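Unit 4: Learning Two-Handed Tasks from Hand-Held Gripper Demonstrations

Last week we ended on teleoperation, and a good number of you asked the right question on the way out: if the robot is so slow and awkward to drive, why drive it at all? This unit is one answer to that, and I think it's one of the most fun ideas in the whole course.

The basic move is to take the gripper off the arm and put it in a person's hand. The person does the task at normal human speed. We record where each gripper went and how wide its jaws were open, and later we train a policy that tells a real arm to do the same thing with the same kind of gripper. The arm never has to be in the room while you collect data!

What gets recorded

For each time step t we keep, per hand:
- gripper pose (position and orientation)
- jaw opening
- the camera view at that moment

With two hands we also keep the pose of one gripper relative to the other. Don't skip this. In the Girus runs, a policy trained only on each hand's own motion did fine at reaching and then fell apart the moment both grippers had to touch the same object. Adding the relative pose fixed most of it, and it costs you a handful of extra numbers per step. I love results like that.

Why the same jaws matter

If a person demonstrates with bare fingers, we have to guess how a finger pinch maps to a jaw pinch. People are wonderfully sneaky with their fingers (they roll things, they brace with a knuckle), and none of it carries over. With a gripper in the hand, the person is stuck with the robot's limits and has to find a way that works inside them. What you give up is touch. Demonstrators go slower at first and squeeze too hard.

The Bindano task set

We'll use the Bindano set for the homework. It has 4 tasks, all of them two-handed, and 431 demonstrations in total. The box task is the one to look at first. A closed organizer box has to be approached from both sides and held steady between the grippers. Think about what can go wrong: if one side arrives early, it pushes the box off center and the other side meets it at a bad angle. So timing between the hands is part of the skill, and the policy has to pick it up from the data. 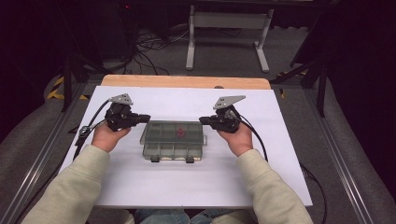

A remark from the Chauvin section, after we talked through the approach phase: couldn't you just wait until both grippers are lined up with a small gap left on each side, and then close in with a plain scripted motion? It seems like a waste to learn that part.

Good point, and you can! The scripted version is our baseline in Problem 2. It does very well when the box starts square to the grippers. Once the box is turned, it succeeds in 70 percent of trials, while the learned policy reaches almost 90. Look at where the failures happen before you decide which one you'd use.

Homework

1. Write the relative pose of the right gripper in the left gripper's coordinates. Show that it does not change if you move the world origin.
2. Run the scripted baseline on the box task. Sort the failures by cause.
3. Retrain with the relative pose removed. Plot the timing gap between left and right contact.
4. (Optional, and my favorite) Train on half the demonstrations. Which phase of the task gets worse first?

Bring your plots for Problem 3 even if they look strange. Strange ones are great for discussion.

Related handouts
Unit 3: Teleoperation and Delay
Unit 5: Policies That Predict Chunks of Motion
Lab sheet: Setting Up the Ploltano Simulator

Last updated: June
Contact the course office | Back to top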